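Tumton clothing exchange to stay open through the spring

The free clothing exchange on Pinto Street in Tumton will stay open until the end of May, the town's library service said on Tuesday. It had been due to close at the end of February, when the lease on the old shoe store it uses runs out.

The landlord, Hirkura Properties, has agreed to extend the lease at the same rent. The library service will pay for heat and electricity out of its winter programs budget, and donations from visitors will cover the rest.

The exchange opened last fall as a place for families to swap school clothes and winter coats. It works without money or tokens. People bring in clean clothing they no longer want and take what they need, and they don't have to bring something to take something. Over 100 households used it in January, according to the library service, and the busiest hours were after school let out.

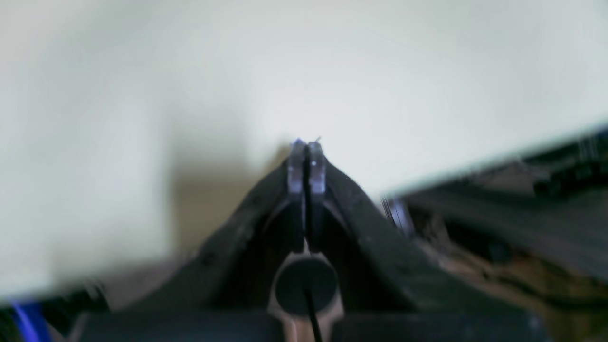
Coats and snow pants have been the hardest items to keep on the racks. The library service said children's sizes often go the same afternoon they come in, while adult formal wear can hang for weeks. It is asking residents to hold back summer clothing until April, when the racks will be changed over. Dark colors are always welcome, charcoal gray and black above all, as both the middle school band and the high school choir ask for them at concerts. Shoes are accepted if the soles are sound. Underwear and socks are accepted only in the original packaging, and pillows, car seats and helmets cannot be taken at all.

Hours will change as well. The exchange now closes at 4 p.m., and many people who work in Floder have told the library service they can't get back in time. Starting in March it will stay open until 7 p.m. on two evenings a week. The days will be posted on the door and at the library's front desk once the schedule is settled.

The bus stop outside the building is still closed for sidewalk work. Riders coming from the Floder side should get off at the post office and walk the last two blocks. Parking behind the store is limited to three spaces, one of them reserved for drivers with disabled permits, but the church lot across the street can be used on weekdays.

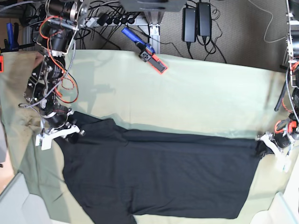 A black knit garment spread out on a pale green cloth.

The longer lease also gives the mending table more time. The table started as a single afternoon of sewing on buttons and has grown into a regular part of the exchange, with two sewing machines on loan from the high school. Small repairs such as hems, loose seams and missing buttons are done while people wait. Zippers take longer, and items left for a new zipper should be picked up the following week. Knitwear with holes can be brought in too, though the library service warned that a darn in a fine knit will show.

A beginners' mending class will be held in March if enough people sign up. It will cover threading a machine, sewing a straight hem and patching a knee. Sign-up sheets are at the library. Children may attend with an adult.

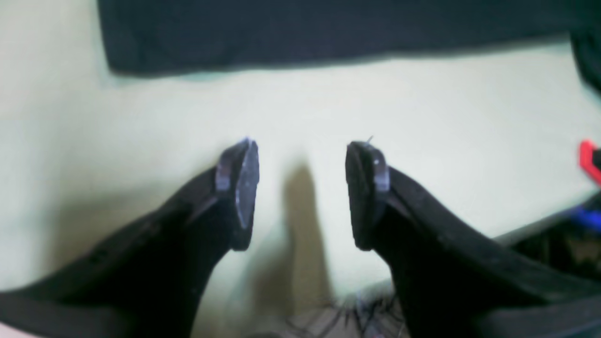 What happens after May is less clear. Hirkura Properties has said it wants a paying tenant in the building by summer and has already shown it to a bakery. The library service is looking at the basement of the Tumton branch as a permanent home, but the basement has no ramp and the stairs are steep. An estimate for a ramp at the side entrance is expected in the spring. A room at the Floder community hall was also considered and turned down, mainly due to the distance for families who don't drive.

Clothing that is left on the racks when the exchange closes will be stored at the library until a new space is found. Donations can be dropped off during opening hours only. Bags should not be left on the step overnight – several were soaked in the January rain and had to be thrown out.

Comments (4)

pintostreetmom
So glad about the evening hours. I get off the bus at 5:15 and have never once made it there before they close.

R. in Floder
Would have liked the hall to get another look. Plenty of us out here don't drive either.

oldshoestore
I bought my first work boots in that building. Good to see the lights on.

tumton_reader
Does anyone know if they take curtains? The article doesn't say.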